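Automation at Eltville: what has changed for our packing staff

I have been asked by several colleagues at Ivville to set down how the work at the Eltville site has altered over the past year. I do so here in a personal capacity.

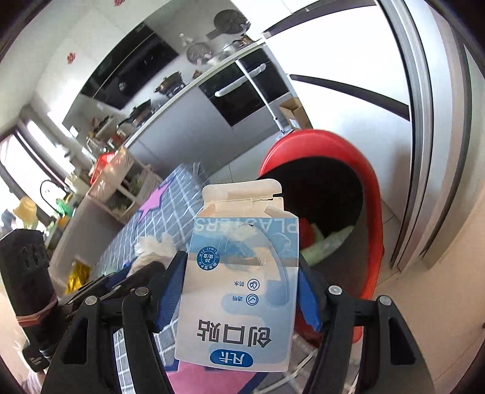 The site handles household and first-aid goods for small shops, much of it in light cartons that crush easily. Until last July every item was picked from the shelf and packed by hand. Picking on two of our five lines is now done by machine, and a third will follow once the Rirnatville depot has finished its own trial. The two lines together handle 3,625 items on an ordinary day. Before the change they handled 2,000.

Those figures were presented to staff at the outset, and I believe that was a mistake. People wished to know about their hours. Berkay Işık, who spoke for the late shift, asked for a written undertaking that no contract would be shortened within the first year. It was given, and it has been kept, although overtime has fallen and some households have felt the loss.

The duties themselves are different. Packers on the automated lines now spend much of the shift dealing with items the machine has set aside: soft bags, opened flaps, anything lying at an odd angle. Chiến Kiều has trained eleven colleagues in this work. He reports that the lifting is easier on the back and that the waiting is harder on the temper. Several of the older staff have asked to remain on the manual lines, and this has been agreed – for the present, at least.

Pay remains unsettled. Those who clear faults and adjust the grip settings are doing work that did not exist when their grades were drawn up. The Chu agreement, under which we are all employed, makes no mention of it. A revised grade has been proposed and is to be discussed again in the spring.

I would also record that the break room is quieter. The machines do not stop at ten o'clock, so breaks are now staggered, and people who ate together for years no longer do. A request to restore one shared break on each shift is with the site manager.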